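21 novembre 2023

Trousse bleu marine, tissu à fines côtes, fermeture gris clair, anneau brisé sur la tirette.

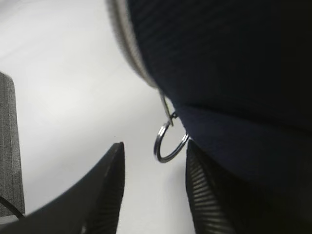
Diễm Trương trouve que l'anneau est de trop : il s'accroche à tout dans le sac, et un simple cordon suffirait. Je le garde pour l'instant. Avec un cordon, la prise est moins nette quand j'ouvre d'une seule main.

Inventaire refait ce soir sur la table. Sortis : deux stylos vides, un adaptateur dont je n'ai plus l'appareil, des tickets de Corkositz illisibles. Remis : le câble long, le câble court, le mètre ruban, les piles, le petit tournevis. Les câbles vont au fond, enroulés à plat - pliés en huit, ils forment une bosse contre la fermeture et le curseur force dans la courbe.

Pesée, contenu compris : 315 g. En juillet j'étais monté jusqu'à 400 g, piles de rechange en double.

Le curseur accroche un peu dans l'arrondi. Passé de la mine de crayon sur les dents, 12 allers-retours, puis chiffon sec. À revoir dans une semaine. Si cela persiste, Sang Sầm a une pince fine pour resserrer le curseur, mais il faut y aller par très petites pressions.

Reste à décider pour les clés de la cave. Sur l'anneau, elles tirent la tirette vers le bas. Dans la trousse, je les cherche. Pour cette nuit elles sont sur le crochet de l'entrée.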